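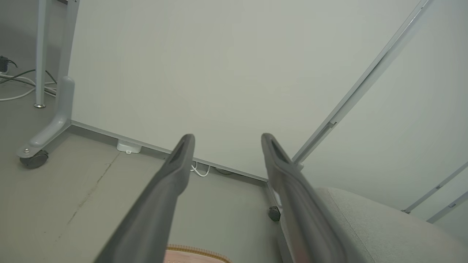
Where we are with the picking-up robot

Hi Shiuli,

You asked for the long version this time, so get a coffee. This covers everything at the Trollthorpe office from the start of May up to today, June 25, 2018.

The big news is that the arm on its rolling base now does the evening floor round in the training rooms. It goes in after the last class, picks up pens, paper cups, badge holders and so on, and drops them in the bin on its back. In May it made 756 pickups without help, and Maksym went through the log line by line to make sure I wasn't kidding myself. Nearly all the misses were along the walls and under the desks, where the cables live. It's still nervous around cables (so am I), and for now the rule is that it leaves anything touching a cord alone and puts it on a list for the morning.

Money first, I know you'll ask. We spent $2,677 of the grant this period. Of that, $1,664 went to Gitent for the new fingertips and the wrist camera mount, and the rest was cable clips, floor tape and Larysa's extra hours for the training sessions. I'd like to keep paying those hours through the summer if the foundation is okay with it. Receipts are in the shared folder.

Now the people part, which I think is what your board cares about most. Larysa and Danylo Panasiuk have done the evening cleaning here for years, and when the arm showed up Danylo asked me straight out if he should start looking for another job. Fair question! I told him what I told you in the application: same hours, same pay, and we have Pavliuk's signature on that through the end of the grant. What's different is the work. Less bending, which Larysa's back likes a lot, and more time on the kitchens and the glass. She also runs the morning list now and decides what goes on the "never touch" list. Hearing aids, earrings and anybody's phone went on it in the first week.

It isn't all sunshine. Danylo finds the arm slow and he's right, he can clear a room in the time it takes to line up on one pen. He also misses having company on the second floor, now that Larysa starts her shift downstairs. We're trying them on the same floor again next month to see if the timing works out.

The teachers have had to change a habit too. Chairs and whiteboards have to be rolled back to their spots before the arm goes in, and they grumble about it.

Still to do:

Get the cords up off the floor in the last 2 rooms.
Retune the grip for thin, flat things. Paper is a pain.
Write up Larysa's notes so the Andville office can use them.

Call me if the numbers look odd.

Hryhorii Hutsuliak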